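# How does a kitchen scale know how heavy your flour is?

A kitchen scale looks like the dullest thing in the kitchen. It doesn't whizz, it doesn't ping and it has never once been on fire. It sits about on the worktop until somebody wants to bake a cake, then it does its one trick and goes back to sitting.

The trick is a good one, though. Put a bag of flour on a digital scale and in a second or two it gives you a number. It can't see the flour. It doesn't know what flour is. So where does the number come from?

## Something is bending

Hidden inside most digital kitchen scales is a small bar of metal. One end is fixed to the bottom of the scale and the other end is fixed to the part you put things on. When you put something down, the bar bends.

You will never see it bend. The movement is tinier than the thickness of a hair, and the metal springs straight again as soon as you take the thing off. But it does bend, even for a biscuit.

Glued to the bar is a thin zigzag of metal called a **strain gauge**. Electricity runs through it all the time the scale is on. When the bar bends, the zigzag gets stretched a little longer and thinner, and electricity finds it slightly harder to squeeze through. (Think of drinking a milkshake through a long, thin straw. Same milkshake, more effort.)

A little chip measures how much harder it has become, does some sums and shows the answer. More weight means more bend, and more bend means a bigger number.
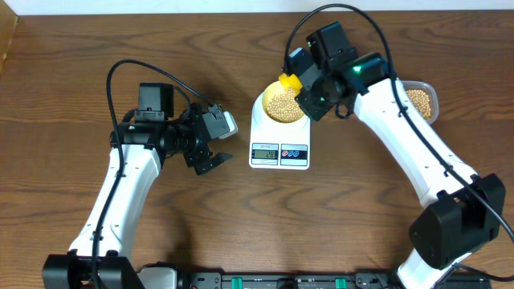 Before digital scales, the bending was done by a spring. A spring scale has a dial and a needle, and the needle swings round as the spring squashes. My grandmother had one made by Vandthorpe, and its needle started every job at 20 grams, with nothing on it at all. She took 20 off everything in her head for years. The cakes were fine.

## The magic button

Most digital scales have a button marked **TARE** or **ZERO**. Tare is an old word for the weight of the container, and the button tells the scale to forget about it.

Say your mixing bowl weighs 571 grams. You want 240 grams of flour. Without the button, you would have to pour until the scale said 811, and you would have to do adding up, in a kitchen, on a Wednesday. With the button, it goes like this:

1. Put the empty bowl on the scale.
2. Press the button. The number drops to 0.
3. Pour in flour until it says 240.
4. Press again and start on the sugar.

If you now lift the bowl off, the scale will show a minus number. It hasn't gone wrong. It is still ignoring a bowl that has left.

## How to confuse a scale

Scales are easily upset. You can try all of these at home, if you ask first and put the lid back on the sugar.

- **Stand it on a folded tea towel.** The scale needs a hard, flat place to push against. On something squashy the number may wander.
- **Let the bowl touch the wall.** Now the wall is holding up a bit of your flour, and the wall isn't going to tell anyone.
- **Lean on it with one finger.** The scale will believe your finger is an ingredient.
- **Add one grain of rice.** Probably nothing will happen. Many scales can't notice anything that small. Keep adding grains and see when it wakes up.

## Why not use a cup?

Plenty of people do. The trouble is that flour has air in it, and a cup of fluffy flour holds less than a cup that has been patted down by an enthusiastic helper. A gram of flour is a gram of flour however hard you pat it.

**Word to show off with:** a *load cell* is the bendy bar and its strain gauges all together. Lorries get weighed using much bigger ones.

*Written by Forough Zamani*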